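8 Jul 2018
Equipment notebook - hand-held grippers, cloth folding work
Subject: replacement parts, second station, and the purchase plan through December

Purpose of this entry. The department has been asked to submit its equipment request for the second half of the year. The notes below record what is needed for the cloth folding work, what has been quoted, and what remains undecided. Colleagues who share the station are asked to add corrections in the margin before the request is typed up.

1. Finger pads and coverings

The coverings on the gripper fingers are the part we spend the most effort on and budget the least for. Last year's request listed them under general supplies, and the cost did not appear anywhere in the station budget. They should have a line of their own this time.

Claltier sells a finger set at 199 per pair, coverings included. Their lead time is nine weeks, and orders placed after the summer shutdown will not arrive in time for the autumn sessions. The Ostapchuk workshop will re-cover our existing fingers for considerably less, but asks for them in batches of eight, which would leave the station with no spares while the batch is out. Neither arrangement is satisfactory alone.

Proposal: buy one Claltier pair now to serve as the spare, then send the worn fingers to Ostapchuk as a batch. The screw hole spacing must be confirmed against our own fingers before the order is signed. The Claltier drawing gives the spacing in inches and our part file is metric. The two have been confused before, and the parts could not be returned.

2. Cables

Both grippers are cabled. A lighter and more flexible cable has been requested several times by those who do the folding. The Vero catalog lists one with the correct connector, in two lengths. The shorter length is the cheaper, but it will not allow the operator to step back from the table. Request the longer.

Floor routing is to be treated as a separate item. Cable covers were left out of the last request to save money and should be put back. They are inexpensive, and the safety office will ask for them regardless.

3. Second station

The Gokutholm site has offered the use of a room on condition that we furnish it. The ceiling on the request is 2,000, and this must cover the table, the backdrop curtains and stands, and the cable covers. It does not cover grippers. A second pair of grippers would have to come out of the capital budget and cannot be decided before December.

Two options were considered:

Option A - furnish the Gokutholm room now and move the present grippers between sites. Low cost, but each move requires the calibration to be repeated, and time at both sites is lost.

Option B - wait for the capital decision and furnish the room when the second pair is approved. No cost this year, with the risk that the room is given to another group.

Option A is preferred at the time of writing. The table should match the present one in height and should have a cable hole in the top. A lighter or darker surface is acceptable for the mechanical work, but a different tabletop would make the recordings from the two sites harder to compare. Match the color if the price permits.

4. Cloths and towels

These are to be bought in one lot from one supplier. Mixed purchases have given us different weights and weaves under the same label, and the log does not distinguish between them. Marked or stained pieces may stay in use for practice folds. A small stock of unmarked pieces is to be kept closed in the cabinet for the measured sets.

5. Items not requested

A powered lift table was discussed and withdrawn. Additional lighting was discussed and deferred; the glare on the tabletop can first be addressed by moving the curtains, at no cost.

Still to be done before submission:
- confirm the hole spacing with Claltier in writing
- obtain a dated quotation from Ostapchuk, with the turnaround time stated
- ask Gokutholm for the room dimensions and the position of the outlets
- move finger coverings from general supplies to the station budget

Folding work at the present station, with the hand-held grippers: 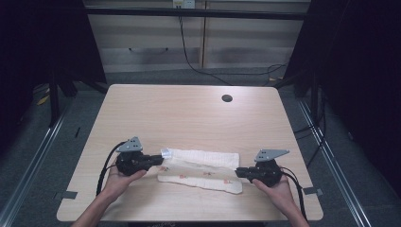
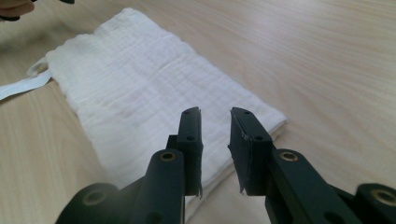 Department of Applied Handling - Equipment and Planning Notebook

Note added after review. The wear on the finger coverings visible in the second picture, with frayed material on the left finger and peeling on the right, is to be cited in the request as grounds for item 1. The request is to go forward with Option A and the single Claltier pair. The Vero cable is to be listed as a separate line, so that it can be approved even if the room is refused.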